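HOSPITALITY OPERATIONS, YEAR ONE
Handout 6: Crockery, breakages and reordering
Fustport College, evening group

Read this before the session and bring a pen. The worked problem at the end will be done in class. You may use a calculator.

Most of you will at some point be put in charge of a cupboard. It may be a tea point with one shelf or the stores of a hotel. The questions are the same in both: what do we have, what do we lose, and when do we buy more? The handout deals with mugs, cups and plates, but the method works for glasses and cutlery too.
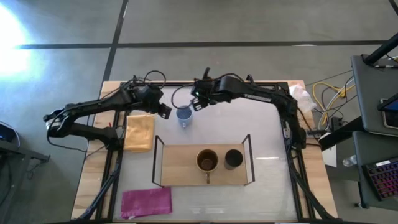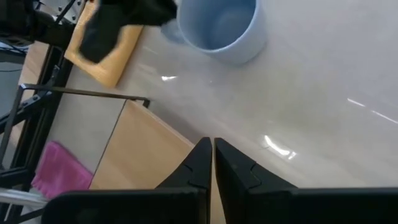 Darcy Halliday wanted to know why mugs should get a whole session when linen costs more. The answer is that linen usually goes out and comes back on a laundry list, so there is already a record of it. Mugs wander. They are carried to desks, left on window sills and taken home, and in most places no paper goes with them.

1. Terms

Par stock. The number of an item you need to own so that service never stops. It covers what is in use, what is in the wash and what is on the shelf.

Loss. Anything that was on the last count and is not on this one, after purchases are added in. Loss includes breakage, theft, items thrown away with food waste and items sitting in the wrong building.

Breakage. The part of loss you have evidence for. If somebody wrote it in the breakage book, it is breakage. If not, it is unexplained loss.

Lead time. The days between placing an order and having the goods washed and ready. Note "washed and ready". Students often stop counting when the van arrives. New crockery has to be unpacked, checked for chips and put through the machine before it can be used, and in a small kitchen that can take another day.

Reorder level. The stock figure at which you place an order. It is always higher than the figure at which you run out.

2. Counting

Count when the least is moving. In a café that is after close, and in a hotel it is usually mid-afternoon, once the lunch wash is through. Two people are better than one, with one counting and the other writing.

Do not count chipped items as stock. A chipped rim can cut a lip and the chip holds dirt. Put chipped pieces in a separate box as you go, write down the number and throw them away on the same day. If the box is left in the store room, the pieces find their way back to the shelf.

Crazing is different from chipping. It is a net of fine lines in the glaze, usually caused by heat and age. Slightly crazed mugs look poor but many places go on using them. The view taken on this course is that they should be withdrawn, as they stain and are hard to clean properly.

Stacking matters more than people expect. Mugs should go no more than two high unless they are made to stack. Plates can go higher, but keep one size to a pile. A large plate sitting on a small one rocks, and the foot of each plate scratches the one beneath.

3. The Shek example

Shek is a staff restaurant with a single dish room. In November the manager, Mārtiņš Lepik, did a full count and found 710 mugs. The previous count, plus purchases, should have given 745. The loss was therefore 35.

He then looked at the breakage book. It had 30 entries for mugs in the same period, one mug to an entry. This left five unexplained, a very good result for a site that size. It told him two things. First, the book was being kept properly. Second, nearly all of his loss was happening in front of staff, where something could be done about it.

He read the entries again for place. Most of them were at the same point, where trolleys cross a raised metal strip into the dish room. The strip was replaced with a flat one. He also stopped the practice of hanging mugs from the trolley rail by their handles.

Questions for discussion:
Would the same loss figure be as useful if the book had been empty?
What would you expect to see in the book at the next count?
Who should be allowed to write in it?

On the last question, there is no single right answer, but think about what happens when only supervisors may write in it. Breakages get swept up and forgotten until the supervisor is free. At Shek the book hangs on a string by the sink and anyone can fill it in. Names are not asked for.

4. Buying

Choose a pattern that will still be sold when you need to top up. Catering ranges are normally kept going for years. Shop ranges may last a season. Otel, a small guest house used in last year's handout, bought a pretty shop set and could not match it afterwards. They ended up with three kinds of mug on one breakfast table. Guests did not complain, but the saucers no longer fitted the cups, and that slowed down laying up.

Things to ask the supplier:
Will you sell single boxes, or only full cases?
How long will this line be kept?
What do you do about pieces that arrive broken?
Is it safe in a commercial dishwasher – and at what temperature?

Check the weight as well. A heavy mug feels solid and keeps its heat once warmed, but a tray of them is hard on the wrists. Ask for a sample and carry a full tray of something similar before you decide.

5. Problem for class

Prastano is a conference centre. It owns 3912 pieces of crockery of all kinds. The stores sheet gives one total only and does not split it by item.

a) Explain why this total cannot be used to set a reorder level for mugs.
b) Draw up a count sheet with the headings you would need.
c) The centre wants to count everything once a year. Suggest which items should be counted more often, and say how you chose them.
d) Write a short note to kitchen staff, in plain words, asking them to use a breakage book. Keep it to half a page.

Hand in part d) on paper at the next session. The other parts will be talked through and need not be written up.

Reading: course folder, section on stores and stock sheets. Skip the pages on wine cellars, which come up in Handout 9.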